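4. Planning the purchase: what simulation told us before we spent anything

The most enjoyable part of this project came before there was any hardware at all. Our laboratory had been given leave to plan for a household manipulation rig, and the usual way of doing this is to write to suppliers, collect quotes and argue over them until September, when the money has to be committed. We did collect quotes. But we also built a set of simulated kitchens, which we call the Gusine rooms, and put the candidate arms and grippers to work in them first. The results changed our shopping list so much that we think the method deserves a section of its own.

Two arms were on the list at the start, named here after the dealers who offered them: the Veltside arm and the Donnelly arm. The Veltside is the cheaper of the two and comes with a parallel gripper in the price. The Donnelly reaches further and carries more, but its gripper, mounting plate and control cabinet are all separate lines on the quote. On paper the gap looked small. Once the missing parts had been added it was not small at all, and we would urge any group doing this for the first time to write out every line, down to the cables.

We ran 489 trials, spread over 26 room layouts. Each layout has worktops, walls, cupboards and framed glass doors or windows, with the surface finishes drawn at random from a library of woods, stones and plain paints. The random finishes make for some very odd kitchens, and we became quite fond of them. They also do a useful job for the budget. A vision system that copes only with white cupboards and grey worktops will need extra lamps and perhaps a second camera when it meets a real home, and both of those cost money. We wanted to know early whether we should be setting that money aside.

Figure 4 is a rendered view from one of the Gusine rooms, taken with the gripper open near a wooden frame with glass panes.

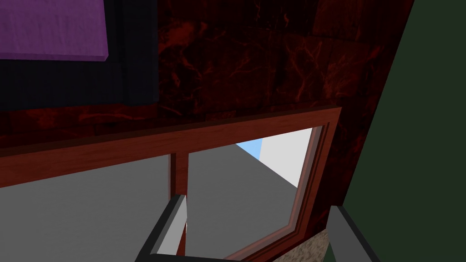 Figure 4. Simulated view in a Gusine room, with veined dark red marble, a green wall and a wood-framed glazed unit. Both gripper fingers are partly in view.

How much of an equipment budget should be held back for things that are not the robot?

We suggest half, for a group that has no workshop of its own. The arm is the part everyone talks about, but benches, guarding, spare fingers, training and a service contract will soon eat up the rest, and it is far easier to hand money back than to ask for more in the spring.

Three findings bear directly on the purchase.

The first concerns reach. We had assumed that the longer Donnelly arm would be needed, chiefly for the backs of worktops and the upper cupboards. In the simulated rooms the Veltside arm managed nearly all the same targets once its base was allowed to move along a short rail. A rail costs much less than the difference between the two arms, and it can be kept when the arm is replaced. This was a delightful result for us — we had already begun to give up hope of affording two complete stations.

The second concerns fingers. Flat fingers did well on handles and boxes, and poorly along the edges of frames, where there is little for them to close on. We tried 5 finger shapes in all, simply by swapping the model files, and settled on two. Doing the same with real parts would have meant ordering every set, waiting for delivery and probably throwing most of them away. We now plan to buy the two chosen shapes with a spare pair of each.

The third concerns glass. Rendered glass is kinder than the real thing, and we do not claim that our trials say much about how a depth camera will behave in front of a sunny window. For this reason the camera remains the one item we have refused to settle on from simulation alone. Vonthorpe has agreed to lend us a unit for a fortnight, and the camera line in the budget will stay open until we have used it.

We should also say what the method cost. Building the rooms took one of us (H. Babaei) most of a term, and the trials ran overnight on machines we already owned. A group without such machines would have to rent the time, and should put that in the plan as a proper item. Even so, we would do it again tomorrow! The rooms are still there after the purchase and can be used for teaching, for checking new grippers and for the next round of planning.

Section 5 sets out the final list and the order in which we intend to buy.

Reader comments

P. Talebi: Very glad to see the rail costed separately. Did you include levelling the floor for it? Ours came to more than the rail did.

Houshang Babaei: We did not, and thank you. It goes in the next version.

benchtop_mo: Do the two stations share a control cabinet or is it one each? The text isn't clear and it makes a big difference to the total.

R.: Typo in the second paragraph of section 3, "griper".

Contact the authors | Copyright remains with the authors | Back to top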